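Household Storage and Sorting
Unit 4: Mixed-Item Bins
Handout, revised 13/08/2021

4.1 Scope

This unit covers open bins holding items of different shape, size and material, as found in playrooms, family rooms and shared childcare spaces. Single-category storage (books, linens, puzzles in boxes) was covered in Unit 3 and is not repeated. Lidded bins are covered in Unit 5.

A mixed bin is any open container in which two or more categories share one floor area without dividers. Typical contents are figures, building blocks, cups and small household items that have drifted in from other rooms.

4.2 Terms

Floor area: the flat part of the bin bottom, measured inside the walls. Sloping walls make the floor smaller than the opening, and the two must be recorded separately.

Footprint: the floor area an item covers in the position in which it comes to rest. A cup standing upright and the same cup on its side have different footprints. Use the resting position.

Clear floor: floor area not covered by any item.

Drift: the tendency of items to gather along one wall. Drift is caused by tipping the bin, by dropping items in from the same side each time, and by searching with one hand.

4.3 Worked figures

The practice bin used in the exercises is the Stultar open bin. Its floor area is taken as 1,495 square centimeters. The practice set contains 17 items with a combined footprint of 753 square centimeters, no item resting on another. Clear floor is therefore 742 square centimeters, or just under half.

A bin at this level is considered workable. Every item can be seen from above, and a hand can reach the bottom without moving anything first. Once items begin to stack, the footprint method no longer applies and depth of fill is used instead (see Unit 6).

4.4 Drift and clear floor

Clear floor is useful only if it is in one piece. The same 742 square centimeters split into narrow gaps between items gives no working space for sorting. For this reason drift is not treated as a fault in the bin survey. A load gathered along one side leaves a usable area on the other, and items can be moved across one at a time as they are identified. 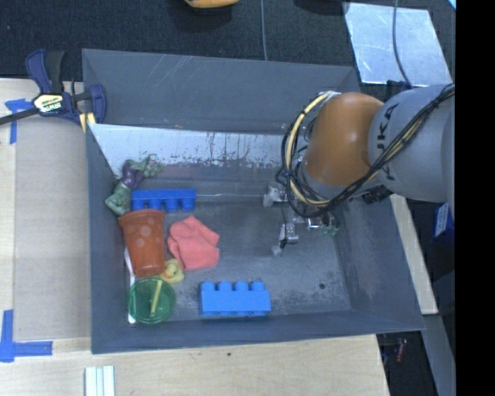

Rigid items with an irregular outline, such as toy figures with spread limbs, should be moved first. They bridge over smaller pieces and tend to hook onto cup rims. Blocks come next. Cups and other hollow items are left until late in the sequence – small parts collect inside them, and they should be checked before they are moved.

Soft items are handled last. Their footprint changes each time they are touched, so a measurement taken before the move is not valid afterward.

4.5 Sorting sequence

Record the floor area and the resting position of each item before touching the load.
Identify the side with more clear floor and sort toward it.
Move irregular rigid items, then blocks, then hollow items, then soft items.
Set aside anything that does not belong in the room. Do not return it to the bin.
Record the clear floor again.

The Nistik record sheet has one line per item. Enter the category in the first column and the footprint in the second. Items under 5 square centimeters are entered as a group.

4.6 Surface and wear

Bin floors wear faster than walls. Scuffing is cosmetic and does not affect the survey. Cracks at the junction of floor and wall are entered as damage, and the bin is taken out of use. Place the bin on a flat, hard surface for all measurements. On carpet the base can flex, and light items will shift toward the low point.

4.7 Exercises

Work in pairs. Materials are in the Yusof cabinet.

(a) Using the values in 4.3, find the clear floor after an item with a footprint of 64 square centimeters is removed.
(b) Lay the practice set along one long wall and record the width of the clear strip. Repeat with the set spread evenly.
(c) Turn each cup in the set from its side to its base and correct the combined footprint.

Bring the completed sheets to the next session. The reading for Unit 5 is the Nuvness storage guide, sections 2 and 3, as handed out in March.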